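Fruit, shelved: members' visit to Brinunwood

Fourteen of us went out to the Brinunwood workshop in November to see what all the fuss was about, having been promised robots and a light lunch. The lunch was very good.

Our host was Boyang Gu, who runs the handling lab and has clearly given the welcome talk before, as he got through the fire exits, the toilets and the future of work in under five minutes. Brinunwood is a small outfit at the back of the old Nevitz cannery, and they've kept the cannery's loading dock and, by the smell of it, some of the cannery. Safety glasses were handed out at the door. Cameron Nepia wore his on top of his own and saw everything twice.

The morning was taken up by the software side, which they call Gunine. Mohandas Venkataraman asked most of the questions, and some of the answers were shorter than the questions. What I took away is that the lab is teaching its arms to put ordinary groceries on ordinary shelves and take them off again, and that ordinary is the hard part. A bolt is the same bolt every time. A pear has opinions. Boyang told us they had logged 3234 attempts since winter, and when Jolene McPhee asked how many of those were any good he offered her a biscuit.

After morning tea we were let onto the floor. The rule was to stay behind the yellow rope and keep your voice down, the second part being for the benefit of the staff, as the robot doesn't mind. Things move slowly. If you've ever watched a teenager put away the shopping you'll know the pace, although the robot did not stop to look in the fridge. Delwyn Gilchrist timed one reach on her watch and then declined to share the result, out of kindness.

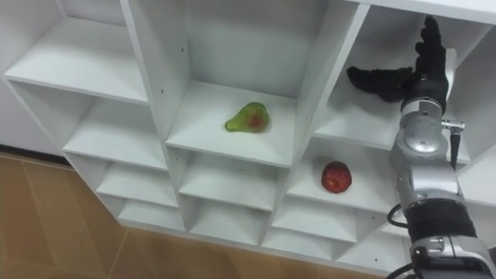

Hand in the top right, pear and apple already in residence. Brinunwood handling lab.

I'll admit the hand won me over. You expect a claw, and you get something in black that looks ready to direct traffic. Jolene wanted to know if it could do her pantry. Boyang said not yet -- he was polite enough to ask how big the pantry was.

The lab is happy to have us back in the new year. Numbers will be limited, so please give your name to Delwyn, and wear closed shoes this time, Cameron.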